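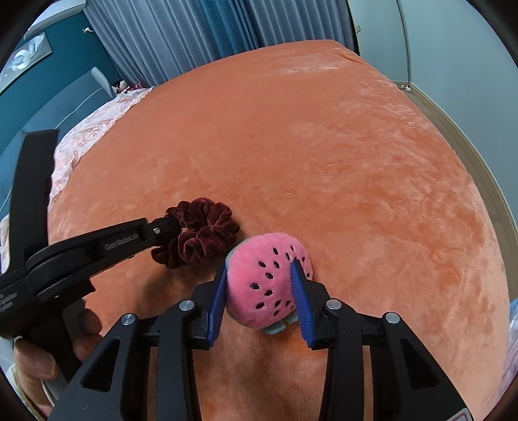

Soft items, on the orange blanket: plush strawberry and burgundy velvet scrunchie.

Stondcombe Residences, Residents' Forum
Board: Rooms and Storage
Thread: Sorting small soft items before summer storage (Grímsdóttir House)

d.chmielewska
Posted 07/06/2023
Residents of Grímsdóttir House are reminded that rooms are to be cleared of small loose items before the summer storage period begins. Furniture and bedding have been handled well in past years. Hair accessories, socks, small toys and similar articles have not, and a large share of the unclaimed property from March belonged to this category.

The recommended procedure is as follows. Lay everything out on the made bed. Place like with like. Put anything that needs washing in the Mitora laundry bag and pack the remainder in the Sistar box issued to your room. The box holds 17 liters and must close without force. Please label the lid with your room number.

Questions may be posted in this thread.
Danuta Chmielewska, Resident Services

k_takeda
Thank you for the notice. I have begun with the bed in room 57 and would appreciate guidance on one point. The notice says "like with like." Does this refer to material or to use? A velvet scrunchie and a plush toy are both soft and both attract lint, but I would not look for them in the same place in the fall.
Kumiko Takeda

d.chmielewska
By use, please. Hair accessories form one group, socks another, and toys a third. Scarves may be placed with either clothing or hair accessories, as the resident prefers.

bent.h
I must respectfully disagree with the guidance on use. Last summer I packed by use and found that a sequined headband had pulled threads in everything packed around it. Items that snag should be separated from items that can be snagged, whatever their purpose. Tulle and lace in particular should never share a bag with clips or zippers.
Bent Hallgrímsson

k_takeda
The present state of the second group is attached. There is a good deal of velvet and printed fabric in it, and also a length of sheer beige tulle, so Mr. Hallgrímsson's remark is relevant. 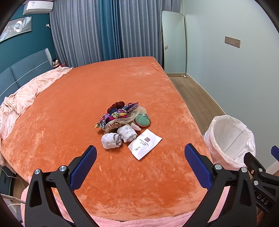
Hair accessories and scarves, with rolled socks and a hotel packet in front.

nhan.phan
The socks are suitable for packing as they are. Rolled pairs fill the corners of the Sistar box very well, and I would put them in last.

I would place the sheer fabric in its own pillowcase, together with the small white frilled lace piece. The prints and the velvet may remain together. With regard to the mint-green item at the right, I cannot determine whether it is a slipper or a pouch. If it is a slipper, it should go with footwear.
Nhàn Phan

bent.h
I concur on the pillowcase. I do not concur on leaving the velvet with the prints. Darker velvet can release color if stored damp, and I have a pale scarf that demonstrates this.

nhan.phan
Nothing should be stored damp in the first place. The Mitora bag instructions state this, and a separate bag for every fabric would exceed the capacity of the box.

a.stougaard
May I raise the matter of the packet marked BOYIN HOTEL? Residents returning from travel tend to accumulate these, and they occupy space out of proportion to their usefulness. My own drawer contained some 100 of various kinds when I last cleared it. I would recommend that hotel packets be used or discarded before storage.
Auður Stougaard

k_takeda
I would prefer to keep it. It is flat and will fit beneath the lid.

a.stougaard
That is of course at your discretion. The notice does not prohibit paper items.

d.chmielewska
To settle the points raised: sorting is by use, with the exception that tulle, lace and other sheer fabrics are to be wrapped separately. Velvet may be packed with other fabrics if fully dry. Flat paper items are permitted. Liquids, including travel sachets, are not.

The plush strawberry may be packed in the box or kept in hand luggage. Toys with felt parts should not be sent in the Mitora bag, as that service washes warm.

bent.h
I request that my reservation concerning the velvet be noted.

d.chmielewska
It is noted.

k_takeda
One further question. Should the orange blanket remain on the bed, or is it to be folded and labeled as well?

d.chmielewska
Blankets belonging to residents should be folded and labeled. They go on the closet shelf and do not count toward the box.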